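毛衣的账

九月初，楼下的洗衣房贴出通知，说烘干机坏了，修好的日期另行通知。我在这栋楼住得够久，知道“另行通知”是什么意思，就去买了个折叠晾衣架。晾衣架买回来，客厅少了一块地方，我于是生出整理衣柜的念头，好像把衣服弄少一点，晾衣架就会自己缩小。

这种念头我每年有一次，通常在换季前后，通常持续一个下午。今年不太一样，今年持续到现在还没完，主要的原因是毛衣。

先说我和毛衣的关系。我是南方人，小时候家里的冬天没有暖气，屋里和屋外一个温度，有时屋里还更冷些。毛衣在那种冬天里是核心装备，外套可以脱，毛衣不能脱，睡觉前最后一刻才从头上扯下来，扯的时候噼里啪啦一阵静电，关了灯能看见火星。我妈织毛衣，我姨也织，她们看电视的时候织，聊天的时候织，坐长途车的时候也织。织的时候眼睛从来不看手，看的是你，随时准备把你叫过去，拿半截后背往你身上比。

被比的人没有尊严。你得站直，手臂张开，不许动，嘴里还不能吃东西。比完了她们会互相说，又长了，又得放两针。语气很像在说米价。

那时候的毛线是循环使用的。一件毛衣穿小了，拆掉，绕成圈，用热水烫直，晾干，加一股新线，再织一件大的。我上初中时有一件墨绿色的毛衣，胸口有一道说不清来历的棕色，袖口又是另一种绿，我妈说那是花样。后来我在商店的橱窗里看见类似的东西，叫拼色，价格够我妈织一个冬天。我拍了照发给她，她回了我四个字：早说是花样。

所以我对毛衣有一点不太讲理的感情，表现为买得不多，但一件也扔不掉。

整理的方法我是研究过的。网上的方法都很坚决，有的让你把衣服全部堆出来，一件一件拿在手里，问自己有没有心动。我觉得这个问题问毛衣不公平，九月的天气，室内二十几度，手里抓着一团羊毛，谁都不会心动，只会出汗。有的让你把衣架统统反着挂，穿过的再正过来，一年后还反着的就处理掉。这个办法对毛衣同样无效，毛衣根本不该挂。挂过一季的毛衣，肩膀上会长出两个小角，穿上像是随时要起飞。

还有一种是朋友 Roos Verschueren 的办法。她做事利落，搬过很多次家，每搬一次就少一箱东西。她告诉我，你只要问自己，如果这件衣服今天丢在公交车上，你会不会打电话给失物招领处。我想了很久，发现我连伞丢了都不打电话。照这个标准，我应该空着手住在这里。

她听了叹一口气，说那你至少把不能穿的挑出来。

这个要求听着合理，我就从“不能穿”开始。结果“不能穿”本身也分好几种。有被虫蛀的，有缩水的，有领口松得可以从肩膀滑下去的，还有哪里都好好的，就是一穿上便会想起某个人、某份工作或者某次很糟糕的面试的。最后这种，严格来讲，问题不在衣服。
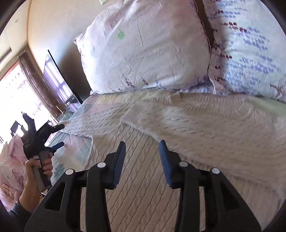
虫蛀的问题我认真处理了。搬进来的第二年我第一次发现衣蛾，之前我一直以为那是一种只存在于外婆嘴里的动物，和“着凉”“上火”归在一类。那天我拿出一件灰色的开衫，对着窗户一举，看见了几粒很圆的阳光。我当时还觉得挺好看的，过了几秒钟才反应过来。

衣蛾的成虫其实不吃毛衣，吃毛衣的是幼虫，而且专挑贵的吃。羊绒优先，羊毛次之，腈纶它们看都不看。在辨别面料这件事上，它们比我在商场里遇到的大多数店员可靠。我有一件打折买来的毛衣，标签上写着羊绒混纺，在抽屉里和那件灰开衫紧挨着睡了一整年，一个洞也没有。我没有去找店家理论，但从此知道了“混”字可以有多宽。

对付衣蛾，我试过樟木块、薰衣草包，还有一种从超市买来的纸片，挂在衣柜里，味道像有人在隔壁房间擦了一整天的黑板。樟木块的味道最体面，可惜过几个月就淡了，得用砂纸磨掉一层。我磨过一次，磨得满桌木屑，打扫的时间够我把毛衣全部洗一遍。现在的办法是冷冻。毛衣洗净晾透，装进密封袋，挤掉空气，在冷冻室里放上 2 个星期。代价是那段时间不能买速冻饺子，而且每个来我家找冰块的人都要先移开一件套头衫，然后用一种很有礼貌的眼神看我。

再说洗。我在洗毛衣这件事上交过学费。刚独自生活那年，我有一件深蓝的羊毛衫，是 Skerby 的，街角那家小店，老板进什么货全凭心情。我把它和牛仔裤一起扔进洗衣机，选了一个看上去最有诚意的程序，热水，长时间，高转速。拿出来的时候它变成了一件很厚、很结实、非常适合六岁儿童的衣服。我当时还不死心，套在头上试了试，脑袋进去了，别的没进去，在浴室里摸黑挣扎了一阵子，撞翻了牙刷杯。

那件毛衣后来剪开做了杯垫，总共 12 块，边都不用锁，毡化得太彻底了。用到今天还剩一大半。论使用频率，它变成杯垫之后比做毛衣时勤快得多，我不太愿意深想这件事。

后来我就老老实实手洗。温水，专用的洗涤剂，按压，不搓，不拧，捞的时候两手托着底，动作和抱一只刚睡着的猫差不多。洗完拿大毛巾卷起来吸水，卷成一个寿司，跪上去压。我家的浴室小，跪下去膝盖抵着门，头抵着洗手池，这时候如果有人按门铃，我只能隔着门喊请稍等，声音听起来一定很可疑。

然后平铺晾干。所有的洗涤说明都会写平铺晾干，写得轻描淡写，好像每户人家都有一块空着的平地专门留给毛衣。我现在住的地方，能平铺一件毛衣的平面总共就那几处：餐桌、床、沙发。铺在餐桌上就得站着吃饭，铺在床上得赶在睡觉前干透，铺在沙发上，客人一坐就是一场事故。厚的棒针毛衣要晾两三天，翻面的时机也有讲究，翻早了往下坠，翻晚了底下那面有股池塘味。新买的折叠晾衣架号称附送平铺网，打开一看，网的大小大约可以平铺一双袜子。

有阵子我也想过送出去洗。街那头有家叫 Prevgate 的干洗店，玻璃门上贴着羊毛护理专家几个字。我拎着一件毛衣进去，专家看了看领标，看了看我，说这个你自己回家手洗就行。我说我就是不想手洗。他说那也可以，然后报了一个价。我拎着毛衣回家手洗了。

补洞倒是一件让我意外喜欢上的事。去年冬天我报了一个织补班，在 Hollier，那是一家卖毛线兼卖咖啡的店，咖啡一般，椅子很好。一共 4 次课，每次一个晚上。老师是位话很少的老太太，示范的时候把一个木头蘑菇塞进袜子里，破洞正好绷在蘑菇顶上，先竖着走线，再横着一上一下地穿，像在编一个极小的篮子。她示范一遍，看上去毫不费力，轮到我们，全班安静得像在拆炸弹。

我补的第一个洞在一只旧袜子的后跟，补完之后它鼓出一个硬包，穿上等于鞋里随时有一颗石子。老太太拿过去捏了捏，说，很牢。我后来琢磨了好几天，断定这是她能找到的最好听的话。

第二个洞补得好一些，第三个洞我已经敢用不同颜色的线了。班上大家管这叫看得见的修补，说得很时髦，意思是既然藏不住，干脆就让人看。我把那件灰开衫的洞用芥末黄补了，补完有点像一件被人拿荧光笔划过重点的衣服。电话里我跟我妈描述，她问为什么不用灰线。我说这是一种风格。她沉默了一下，说你小时候那件墨绿的，你可没少嫌弃。

她记性真好。

说回整理。我后来给自己列了一个规矩：补得好的留下，补不好的拆线，穿不下的送人，剩下的再说。这个规矩的漏洞在于“剩下的再说”，因为绝大部分都在剩下的里面。

比如有一件酒红色的高领，我脖子短，穿高领像是被人从瓶子里往外挤。可那是外婆挑的颜色，她说我穿红的有精神。比如一件麻灰的背心，是一份只干了三个月的工作留下的，那间办公室的空调对准我的座位，我每天中午下楼晒太阳，像一只蜥蜴。那件背心救过我，公司倒是没记住我的名字，离职那天的卡片上写错了一个字。还有一件大得离谱的男款套头衫，前任落下的，我们分得很平静，平静到他后来发消息来要回了电饭锅，却没有提毛衣。我有时想，他大概忘了；有时又想，他可能觉得电饭锅比较重要。那确实是个好电饭锅。

我把这几件叠好，放进要送走的袋子，晚上又拿出来，第二天早上再放进去。这样来回了几次之后，袋子的提手先断了。

Roos 来看过一次进展。她站在卧室门口，问我哪边是留的，哪边是不要的。我给她指了，她看看两边，说看起来一样多。我说不一样，不要的那边有一半其实是待定。她问待定到什么时候。我说等天冷了，穿一穿就知道。她点点头，那种点头我在牙医那里见过，就是你保证以后一定每天用牙线的时候。

走的时候她从“不要的”里抽走了一件米黄色的开衫，说她正好缺一件在家穿的。我当场有点后悔，又不好意思说，送她下楼时一路都在看那个袋子。到了楼门口她把袋子换到另一只手，说，你再看我就还给你了。我说没有没有，你穿着肯定好看。

那件开衫我起码有三年没穿过。

叠毛衣也值得说几句。我妈的叠法是两袖向后折，对折，再对折，叠成一块砖，码进箱子里，箱子里垫报纸。我后来学了网上的竖立式收纳，把毛衣卷成筒，一个个站在抽屉里，拉开就能看见全部。拍照确实好看，问题是毛衣不肯站。薄的会弯腰，厚的会倒在隔壁身上，两天以后抽屉里的场面像散场后的酒席。我又专门去 Van Wijk 买了分格的收纳盒，回来发现格子的宽度是按 T 恤设计的，一件棒针毛衣要占三格，还得使劲按。最后又回到了砖头叠法，报纸现在不好找，我垫的是超市的促销单页。下面压着去年的打折信息，每次翻衣服都能看到一遍当时错过的橄榄油。

写到这里去看了一眼，洗衣房的通知还在，多了一行手写的字，问什么时候修好，底下又有另一个人的字迹，写着同问。我没有笔，不然我也写一个。

我的衣柜目前的状况如下：抽屉里一层是确定要穿的，箱子里是确定不穿但不能扔的，冷冻室里有两件在服刑，椅背上搭着待定。椅背上的那些每天都要挪到别处，我才能坐下，坐下以后再看看它们，觉得哪件都还行。要送走的袋子换了一个新的，提手很结实，里面现在放着一条围巾。

我妈昨天打电话来，问尺寸，说她最近看中一种线，颜色很正，想给我再织一件。我说我毛衣够多了，真的，放都放不下。她说哦，那好。过了一会儿她问，你肩宽是不是还跟以前一样。

我说应该一样。她说那你量一下，手臂张开量，别估。

软尺在针线盒里，我刚找出来。一个人量自己的肩宽很不方便，总有一头会滑下去，量了三次得出三个数，我取了中间那个发给她了。

2024年9月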